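Section 4: Setting up the table and running your first two-handed demos

If you've made it this far, your grippers are charged, the clips are screwed on, and you've done the pairing steps in Section 3. (If you skipped Section 3, go back. I skipped it my first time and lost a whole club night to it.) I wrote this section for new members of the Retden Robotics Club, and I've tried to put down the stuff I kept answering over and over at the bench.

What you need

The two hand-held grippers, left and right
The wood table in the back half of the room
The black cloth and a box of pins
One practice object from the Fekadero bin
The club laptop, with the Raro recorder open

Setting up

1. Clear the table. Everything goes, including your drink. Yes, even with a lid on it!

2. Pin the cloth along its top edge and let it hang down behind the table. It doesn't need to be smooth. I used to fuss with the wrinkles for ages and my recordings came out no better for it. Do make sure the bottom of the cloth reaches the tabletop all the way across.

3. Wipe the lenses with the gray cloth from the kit, never with your shirt. Look at the square black-and-white markers on the fingers while you're at it. If one is smudged or peeling, swap it before you record, because the software uses them to work out how far open the fingers are.

4. Put your practice object on the left half of the table, a comfortable reach from where you'll stand. For first-timers I always pick the clamshell case with the loop handles. It's light, it's got an obvious open and closed, and the loops give you something to hook a finger on.

Note: the lid flops if you let go of it halfway. Practice with your bare hands a few times and you'll feel where it wants to settle.

Recording a demo

5. Pick up both grippers and squeeze each one all the way closed, then all the way open. Do this at the start of every session. The recorder needs to see the full range, and you'd be surprised how easy it is to stop a little short when you're nervous.

6. Stand square to the table with your elbows loose. Start the recorder and hold still until you hear the beep. I count to 4 in my head after the beep before I move, which makes trimming so much nicer later.

7. Go for the lid with the left gripper. Come in from the side, near the handle, and keep the right gripper back and open so it isn't blocking its own view of what you're doing.
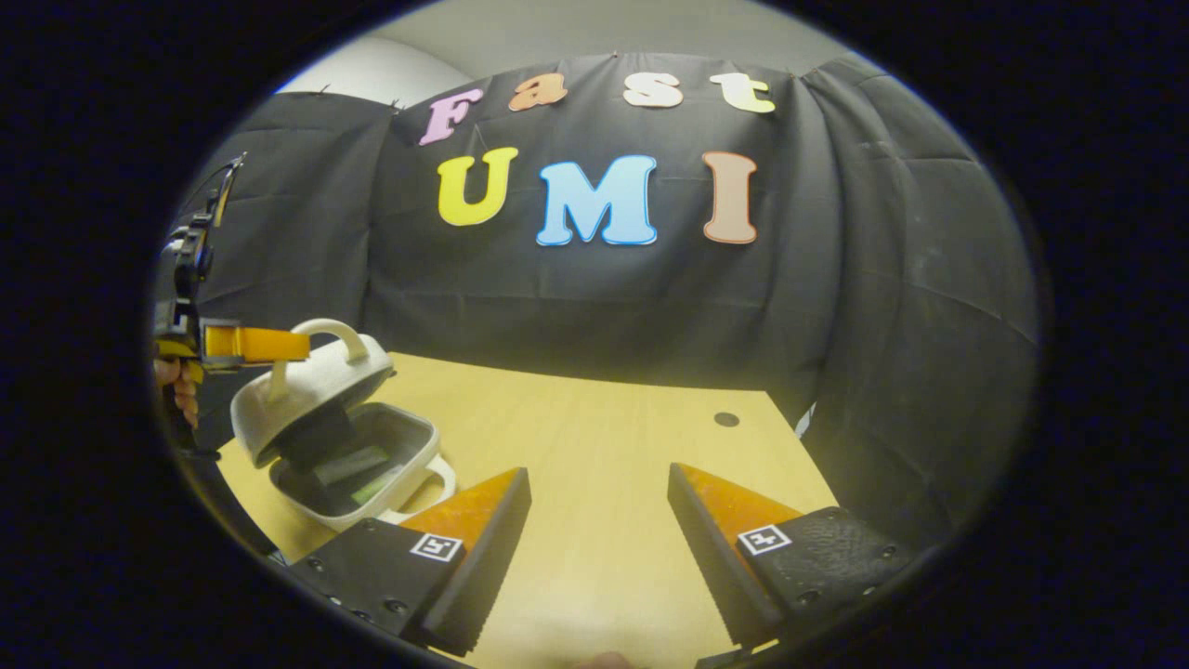

Figure 4-1. Case open, left gripper by the lid handle, right gripper held back with its fingers wide.

8. With the lid up, bring the right gripper in slowly and reach for whatever you've put in the tray. Let the soft pads do the work. They bend around things, and if you clamp down hard the object tends to squirt out sideways (ask me how I know).

9. Set the object down on bare wood, back both grippers away, and hold still again before you stop the recorder.

10. Do it all over again. Our target for a new member is 10 good takes in one sitting. The full set for the Meléndez Cup entry is 90, split across the team, so please don't try to be a hero and do them all yourself. Your wrists will hate you.

CAUTION: Keep loose hair, sleeves and lanyards away from the finger slides. They pinch, and they don't let go politely.

CAUTION: Never set a gripper down on its lens. Lay it on its side on the foam pad, with any cable leading away from the table edge.

Which takes to keep

Keep a take if the object ended up on the table and you never lost your grip on the lid by accident. A small wobble is fine, and so is a slow one. Throw it out if you bumped the cloth, talked to somebody and turned your body, or had to reach in with your bare hand. I know it hurts to delete a take that was nearly perfect, but a bad one in the folder costs us more time in June, when we're training for the finals and trying to figure out which file is the weird one.

Name your files the way the sheet by the laptop says, with your initials first. Then copy them to both drives. That's 2 copies, every time, before you unpin anything.

Section 5 covers trimming and uploading.

Last updated December 19, 2023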